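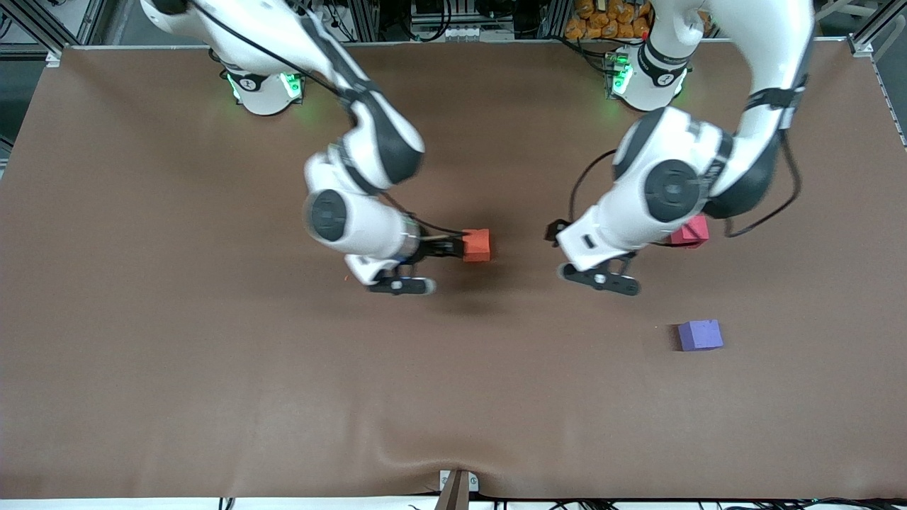

Kettenbriefe kennt ihr bestimmt: »Schick das an zehn Leute weiter, sonst passiert heute Nacht etwas Schlimmes!« Ich bekomme so was auch, und ich bin schon ganz schön erwachsen. Aber wie wird aus einer einzigen blöden Nachricht eine riesige Lawine? Nehmt mal die drei kleinen Schaumstoffwürfel auf der braunen Tischplatte und stellt euch vor, jeder wäre ein Kind mit Handy. Jedes Kind schickt die Nachricht an zehn andere, das sind schon 30. Die schicken sie wieder an je zehn, macht 300. Noch eine Runde, und wir sind bei 3.000! Und das alles vielleicht, bevor die große Pause vorbei ist.

Warum machen so viele mit?

Weil die Nachricht Angst macht. Oder weil sie etwas Tolles verspricht, zum Beispiel 80 Euro für ein Spiel. Als ich in der vierten Klasse war, kam so etwas noch mit der Post, auf Papier. Ich habe damals den ganzen Nachmittag abgeschrieben, bis mir die Hand wehtat – und dann hatte ich nicht mal genug Briefmarken. Passiert ist natürlich nichts. Kein Geist, kein Pech, nur Spaghetti zum Abendessen.

Und wer denkt sich das aus?

Das weiß man meistens nicht. Manche wollen andere erschrecken und finden das lustig. Andere wollen, dass ihr auf einen Link tippt und euren Namen oder eure Adresse eingebt. Das bitte nie machen, auch wenn die Nachricht von eurer besten Freundin kommt! Die hat sie ja selbst nur weitergeschickt.

Was ihr tun könnt

Löschen. Echt, einfach löschen, die Kette hört dann bei euch auf. Wenn euch die Nachricht nicht aus dem Kopf geht, zeigt sie vorher Mama, Papa oder jemandem in der Schule. Dafür muss sich keiner schämen, auch Große nicht. Meine Kollegin Solange Leite schreibt in ihren Familienchat immer nur: »Kette gerissen, gute Nacht!« Das habe ich mir von ihr abgeguckt. Ihr dürft den Satz gern auch benutzen, im Klassenchat oder bei Oma – Omas schicken nämlich ziemlich viele Kettenbriefe!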